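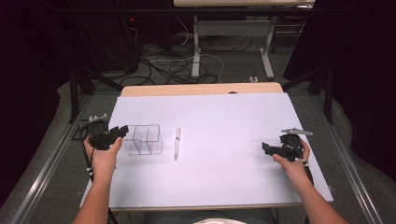 Drancombe scenario, river crossing: is the attacker meant to lose this?

Posted by hexgrinder, Jun 1, 2022

Played the second scenario twice in May and once more last night. The attacker has eight turns to get two rifle companies over the river at Skiddale and hold the mill. I have not managed it from either side of the table, by which I mean the defender has won all three games.

The problem as I see it is the opening barrage. You get one turn of it, it suppresses on a 4 or better, and by the time the boats are in the water the machine guns have rallied. Has anyone had a different result?

Roland Ellwood
You are firing it too early. The barrage card doesn't have to be played on turn one. Hold it until turn three, put the smoke down first and move the boats up behind the embankment. Then shell and cross in the same turn.

hexgrinder
The rulebook says "preliminary barrage". I took that to mean before anything moves.

Roland Ellwood
It's only the name of the card. Page 14, second column, says any turn before the first crossing attempt.

old_grognard60
I don't agree with Roland on this. Yes, the rules allow it, but by turn three the reserve platoon is released from Prinport and comes down the road into the mill. You gain a better crossing and lose the objective. I would sooner take the casualties on turn one.

Roland Ellwood
The reserve needs a roll to be released. It isn't automatic.

old_grognard60
It's a 3 or better on turn three. I wouldn't plan an attack on that failing.

hexgrinder
What about the Koval ford? It is shown on the map, but neither of us has used it.

old_grognard60
Infantry only, and they stop when they enter the water. One squad on overwatch closes it. It does tie that squad down, so perhaps worth sending a platoon that way even if it never gets across.
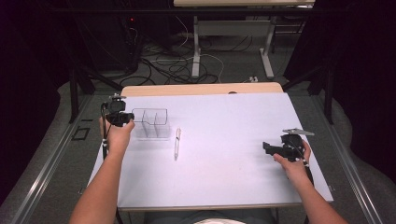 Assunta Valentini
The ford is how I won it. Two platoons at Koval on turn one, no smoke, and everything else kept out of sight. The defender has to shift a machine gun to cover it, and then the main crossing is facing one gun instead of two. I lost most of a platoon doing it and took the mill on turn seven.

old_grognard60
Did your opponent have to move the gun, though? I'd have left it where it was and let the reserve deal with Koval.

Assunta Valentini
He could have. Then I would have had two platoons behind the mill with nothing much in front of them.

hexgrinder
Also, are you both playing with 200 points a side? The scenario card gives the attacker 60 more, and I only noticed that this morning.

Roland Ellwood
Yes, the attacker gets the extra 60. Did you play all three games without it?

hexgrinder
Yes. I'll set it up again at the weekend with the right points and try the ford.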